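Stisthorpe library opens its music room again in June

The public library in Stisthorpe will open its music room again in June, after being closed for 16 months. The room is on the second floor, above the children's section, and it had to close when water came through the roof and damaged the ceiling and two walls.

The library says the repair took longer than planned. The first building company left the job in winter, and the work was finished by Furukawa, a local firm which also repaired the roof of the swimming hall. The windows are new and the heating is changed. Readers who remember the old room will be glad to hear that the loud radiator is gone. 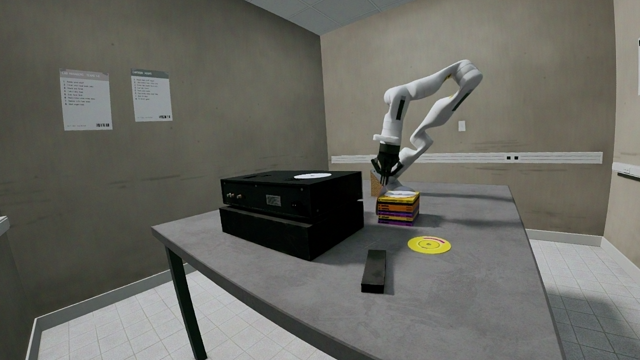 Colorful square cases in a stack, with a small white disc on top.

The music collection was kept in the basement during this time, and it was not possible to borrow from it. Now it comes back upstairs, but not all of it. The staff went through the shelves and took out items that were scratched or had not been borrowed for 11 years. These will be sold at a low price in the entrance hall during the first week - one coin for each item, and the money goes to new sheet music.
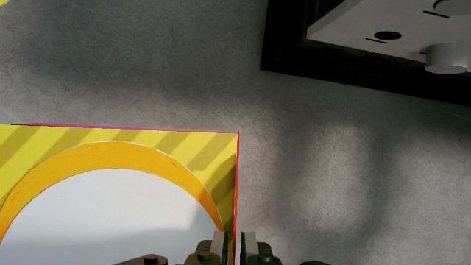 The loan rules are also a little different from before. A library card holder can take home eight music items at one time, and keep them for 19 days. Before it was two weeks only. There is no fee, but an item that comes back late will still cost the same as a late book. People who live in Kerkivach can use their own card in Stisthorpe, as the two towns now share one catalog.

The library also plans listening evenings in the room. The first one is about dance music from the Grulano valley, which many older residents know from weddings. There are places for over 19 people, and it is necessary to sign up at the front desk. The evenings start at 7 p.m. and the entrance is free.

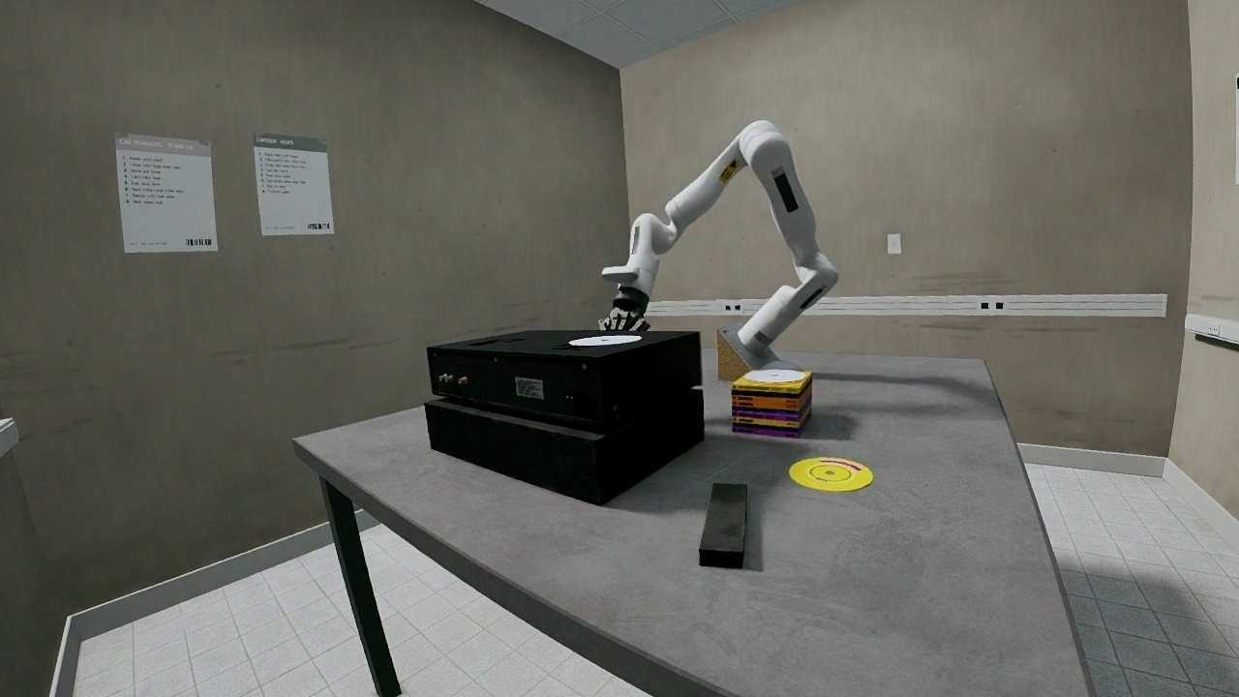 A wide black device on a gray table.

The piano will return later in the summer. It is still being tuned and one leg needs repair.

Comments (4)

oldtownreader
Good news. I hope they kept the opera shelf, I borrowed half of it in my life.

M. from Kerkivach
Does the shared card work for children also? The desk could not tell me on the phone.

tapeandtea
16 months for one ceiling - my whole house was built faster.

bluebicycle
I will come for the sale. Please open the side door too, the stairs are hard for my mother.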